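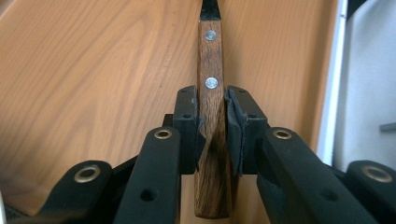 Most equipment budgets I see at Gidton have one line for the machine and nothing for the parts that wear out. Last October we approved 48 hand-held grippers on that basis, and I signed the sheet too. The quote covered jaws, arms and linkage. It left out the pads. Look at the inner face of the right jaw, where the dark gray pad meets the wood of the knife handle, and the edge is slightly frayed. A pad is a small item – and it is the part that touches everything we pick up.

Nazanin Farahani in purchasing wanted 900 dollars set aside for spares. She was turned down, and I think she was right. Bijan Azimi would have us wait for the Drolleck price list, but a price list is no help to a bench that has stopped.

My proposal is to buy 2 fewer grippers in the next order and put the money into pads and eyelets. Grimberg says delivery takes 22 days. We should order before we need them.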